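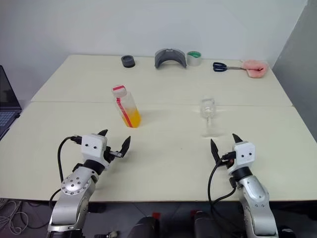

Osvaldo Furtado

Progress report to the Fundholm board, pouring and tableware study, Hollis workroom
August 16, 2018

Work in this period covered the fitting out of the work table and the first set of pouring tasks. The table is a long off-white surface made of two panels that meet in a seam running across it. The seam has been kept. Filling it was quoted separately by Arkon and the cost was not in the approved budget.

The current layout uses a clear plastic bottle, about half filled with an orange-yellow liquid, on the near part of the table left of centre, and a clear stemmed glass to the right, near the seam. Small items are stored along the back against the white wall, among them a roll of tape, scissors with dark navy handles and a pink fluffy piece. This leaves the middle of the table free for pouring.

Of the 200 pours planned, 80 have been logged. In 23 of these the glass was moved before pouring began and the entry was marked for review. Adalberto Vieira is checking the marked entries against the written notes and will decide which can be kept.

Two points need attention.

The glass is hard to make out against the pale surface. Positions noted by eye differ between sessions. A tinted glass of similar shape has been requested from Westska. Delivery is expected before the end of the period and no change to the layout is needed.

The fill level of the bottle is at present noted only at the start of each session. It will be noted before every pour from the next session onwards. The log sheet has been changed to allow for this.

Spending is within the agreed amount. The only unplanned item was 2 replacement glasses, charged to consumables. The remaining pours will be done with the present bottle, and the storage row at the back will stay in place until the log is closed.

Related items
Hollis workroom: table and storage plan
Log sheet for pouring tasks, revised
Westska glassware order
Fundholm reporting dates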